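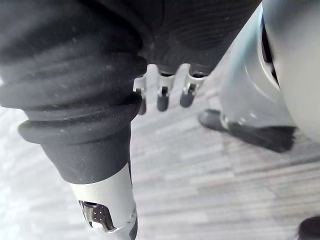

A bit of the floor, in the gaps.

Floor & Glass FAQ, Trajkovski Rooms

Quick answers, updated May. If yours isn't on here, email us.

What do I clean the floor with?
Dry mop first, always. Then damp mop, plain water, wrung out hard. No wax. No bleach. Mop is in the hall closet, left side, behind the Rastora bucket.

How often?
Dry mop at the end of every booking. Damp once a week, we do that one ourselves.

I spilled something.
Wipe it up right away, paper towels are under the sink. If it leaves a mark tell us, we'd much rather know. No charge for marks. There IS a charge for tape residue (see next).

Can I put tape on the floor?
Painter's tape yes. Anything else no. Pull it up before you go, slowly, or it tears into little strips and you'll be there all night.

Where does all the lint come from?
Everywhere. Sleeves, socks, cardboard. It sticks to anything dark and it loves folds and ridges. Soft dry brush, top to bottom, then the floor last. Do it the other way round and you sweep twice.

Can I use a wet cloth on dusty things?
Rubber, metal, smooth plastic: slightly damp is usually ok if it's your own stuff. Fabric and mesh, brush or lint roller. If it isn't yours, leave it alone and ask.

What about the glass?
Microfiber, dry. Fingerprints: one spray of the Flovton cleaner on the cloth, not on the glass. Spray runs down the edge and leaves a line we cant get at.
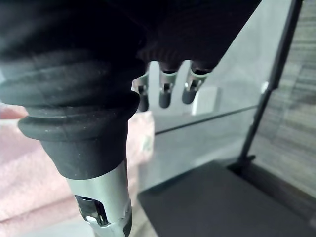 Small white block or bracket, through the glass.

I can't tell if it's a smudge or a reflection.
Move your head. If it moves, reflection. Works best in daylight, before 9 in the morning it's too dim to judge. Overhead lights make it worse so turn off the front row.

Can I lean things on the glass?
No.

Can I stick labels on it?
Only the removable kind, max 2, low down. Take them off the same day.

Are the brackets mine to move?
Please don't. If one looks crooked or is rattling, send a note with the room number and we'll come by with the right screwdriver.

I broke something. Now what?
Shoes on, keep everyone back, call the desk. Dont vacuum glass with the Darkano, it wrecks the hose. We have a separate one for that.

How much does a late cleanup cost?
13 dollars per half hour, added to your next bill. First time is free if you're nice about it.

Trajkovski Rooms | Contact the desk, ext. 256 | © Trajkovski Rooms | Back to top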